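Budget for the Table, Too

Every spring somebody sends me a spreadsheet and asks whether the robot on line one is a good buy. I have stopped answering that question first. I scroll down to see what comes after line one, and in most cases very little does. There is the machine, there is shipping, sometimes there is a service plan, and then there is a total that a department head has already agreed to in the hallway.

My view is that the purchase price is the least interesting number in a robot budget. It is the one number the seller will give you in writing. Everything else you have to find yourself, and you have to find it before March if your fiscal year runs the way ours does at Albers.

Take hands. A two-armed robot with jointed fingers is a very different thing to own than an arm with a simple gripper, and the difference keeps costing money after delivery. Fingers wear. Cables along the forearm get snagged. When we planned our second workstation, Wiebke Pfeiffer put $2,720 on the sheet for spare finger parts and cabling, and she was asked twice to take it out. She left it in. We spent $2,346 of it in the first year. I don't call that a contingency. It was a running cost, and it should be listed with the running costs.

Then there are hours. The plan we started from allowed 14 working days between unpacking and useful work. We used 62. Very little of that was the robot's fault. The room had the wrong outlets, the table was too high, the network people wanted a form, and the one person who had been trained on the software was also teaching two courses. If you pay people by the hour, put those hours on the sheet with a dollar figure beside them. If you don't, put them down anyway, so whoever signs can see what is being borrowed from other work.

The third thing is objects. I mean the plain stuff the robot is supposed to pick up. It gets left out of budgets on the grounds that it is cheap, and item by item it is cheap. But a robot that handles household things needs household things, in different shapes and weights, and it needs them replaced. Bags get crushed. Bowls get dropped. Tape rolls walk off to other desks, where people need tape. At Griditz they ran a whole winter on one box of wooden blocks and then wondered why the machine was so poor with anything else. A small monthly allowance, with one person free to spend it without a purchase order, would have fixed that.

The same goes for the surface, the lighting, the storage bins and the chairs. None of it appears in a brochure. A left hand closed around a small magenta and orange toy, with snack bags, a bowl, a toy hammer and a roll of packing tape lying on a dark teal cloth, is what a lot of the work looks like once the crates are gone.

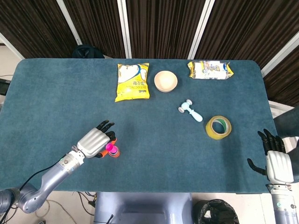

Rizal Chin read a draft of this and disagreed. If you put every roll of tape on the sheet, he wrote, the sheet never gets approved, and he would sooner get the machine in the door and argue about supplies later, when people can see it working.

I understand that, and I have watched it succeed once. I have also watched a good machine at Nokum stand under a sheet from fall to summer while two offices argued over which of them paid for a replacement thumb. Getting approval for half the cost is easy enough. The second request goes to the same people, and by then they are annoyed.

So my advice to anyone planning for next year is to ask for one robot fewer and fund the others properly. Ask the seller for a parts list with prices and delivery times before you sign. Name the person who will run the station and say what they will stop doing. Give the supplies their own line, even if it is small.

If the total then comes out too high, wait a year. We did that with our third workstation, and the money is on this year's sheet, parts included.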